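Notebook – grasp stack, knit items
Wednesday, September 30, 2020
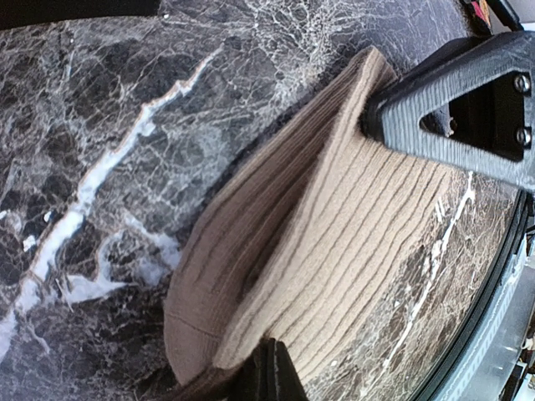 Elaine Damasceno reckons the width check should come out altogether, and that we should trust the current on the finger motor and nothing else. Her argument is that a knit has no fixed width, so any number we compare against is a number we made up. I half agree. Took it out on a branch this morning and left it in on main so we can compare.

Where things stand. The grasp planner (Ferraro, the old name stuck) was written for boxes and tubs. It asks perception for two opposed faces, picks the pair with the best score, closes until the measured width matches the predicted width, then calls the grasp good. On ribbed fabric folded over on itself the predicted width comes from the depth blob, and the fingers go well past it before there is any real force. Ferraro sees that as a miss and opens again. So most of what we logged as failed grasps last week were grasps that had hold of the fabric and let go of it on purpose.

Changes on the branch:

Removed the width comparison for anything the classifier tags as soft. Hard items still use it.

Close at the slow rate once within 10 mm of the predicted width. Before this we ran the fast rate all the way in and the current spike at the end was mostly the fingers stopping.

Contact is now declared when the filtered current stays above threshold for 155 ms. I started at half that and got false contacts from friction in the slide. Longer than this and the fold starts to work its way out sideways while we wait.

Hold check after a small lift. If the current has sagged by then, treat it as a slip and go back to the pre-grasp pose. Don't retry from where the fingers are.

Perception side. The dark stone top is giving the segmentation grief. The white veins are high contrast and some of them are long and fairly straight, so the edge stage picks them up as object boundaries. With a tan item on top you would think colour would sort it out, but the mask kept growing a tail along whichever vein it touched. The polish doesn't help either, because the brighter patches come and go with the wrist angle.

Tried three things:

1. Raised the edge threshold. Killed the thin veins, left the thick ones, and started eating the shaded side of the fold. No good.

2. Background subtraction from an empty view at the same pose. Works if the pose repeats well. It doesn't repeat well enough after a replan, and then every vein shows up twice with a dark line beside it.

3. Added a texture channel. Ribs are parallel and closely spaced, veins branch all over the place. A small bank of oriented filters separates them decently. Slower, but we only need one mask before the approach.

Going with 3. The filter bank has a hard-coded scale that suits our working height and nothing else. Left a TODO in the file. It should come from the range estimate.

Also found out why the fold direction was wrong on some runs. The code takes the main axis of the mask and closes across it. Fine for something flat. On a folded piece with a bend in it, the main axis can end up pointing along the curve, or straight across it, depending on how much of the outer layer is showing. The rib direction is a better guide than the mask axis, and we now get that for free from the texture channel. I fit the rib angle in a small window near the candidate grasp point and ignore the rest of the item. Not tested where the ribs curve sharply.

Logging. Trevska was dropping wrist images whenever the planner thread was busy, which is exactly when we want them. The buffer was set to 2000 messages shared across all topics and the joint states were filling it. Gave images their own queue. Also fixed the timestamp, it was being stamped on write and not on arrival, so every image looked late against the motor current. Any plot of ours from before this that lines up current against images should be treated as wrong by some unknown amount.

Ran the replay set against both branches, 122 clips. Replay only tells us what the contact logic would have decided, not whether the item would have stayed in the fingers, so I'm not putting a success rate here. The branch declares contact on nearly all of the clips where I can see fabric between the fingers. Main gives up on most of them. A handful of clips go the other way: the branch says contact and there's nothing there but a finger tip on the table. Elaine's answer to that is a height floor. Mine is to check the wrist mask between the finger tips before trusting the current. Probably both.

Harkik driver: still on the old version. The new one changes the units for finger force and I don't want to chase that in the same week. Pinned it in the build file with a comment.

Open items

– Height floor for the finger tips, measured off the table top and not the base frame. The two disagree near the rim.
– Filter scale from range.
– Elaine wants the soft tag dropped and one contact rule for everything. Need the hard items rerun before I'll argue either way.
– Threshold is in raw motor units. Convert it before anyone at Dremgate tries to use this on their arm.
– Check whether the hold test is tripping on fuzz compressing under load. The current sags a little on every knit clip, including ones that look fine, and I've been fudging the limit to get past it.

Branch is pushed, not merged.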